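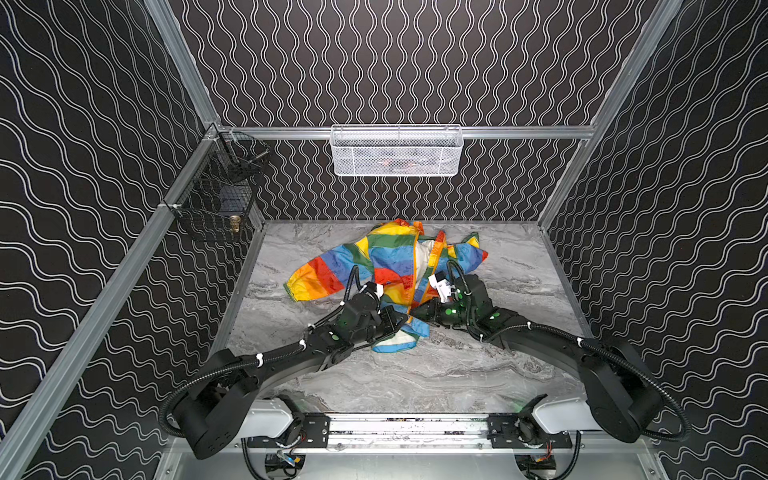 How often should you wash a jacket you wear most days? Every three or four weeks is plenty for a light one, unless you've spilled something on it or sweated through it, and a winter coat can go most of a season.

I used to throw everything in the machine the minute it came off, and I went through jackets like paper towels. Then I moved into a tiny apartment in Remton with a shared laundry room (two washers, one of them always making a noise like a dropped tray) and got a lot pickier about what really needed a wash. Most of the time it's only the collar and cuffs that look bad! A drop of dish soap on an old toothbrush, a little warm water, dab it off with a damp cloth and hang it up overnight.

When a jacket does need the full treatment, I check the pockets first. I once ran a cough drop through a hot cycle and I'm still finding bits of it. Zip it all the way up, do up any snaps, and turn it inside out. Cold water, gentle cycle, about half the detergent the cap tells you to use. Skip the fabric softener on anything that's meant to shed rain, it leaves a film and the water stops beading.

Now, drying. My dryer only has settings for "barely warm" and "volcano," so shiny fabrics and anything printed go on a hanger instead, a fat one, so you don't get those little shoulder points. Padded jackets are different. Those I tumble on low for 40 minutes with 2 clean tennis balls, then take out and shake hard and put back in if the filling still feels clumpy. It's loud. Do it while you're out walking the dog.

Sticky zipper? Rub a plain candle stub up and down the teeth, run the slider a few times, wipe off the crumbs. My neighbor Leonora Navarro swears by a pencil and she may be right, but I tried that on a cream jacket and had gray fingers and a gray zipper for a week, so candles for me.

For storage, wait until the thing is bone dry, even the cuffs, which hold damp longer than you'd think. I put the heavy ones away in March, in a cotton pillowcase with a bar of soap still in its wrapper. Plastic bags from the cleaners go straight in the trash.

Last updated: Thursday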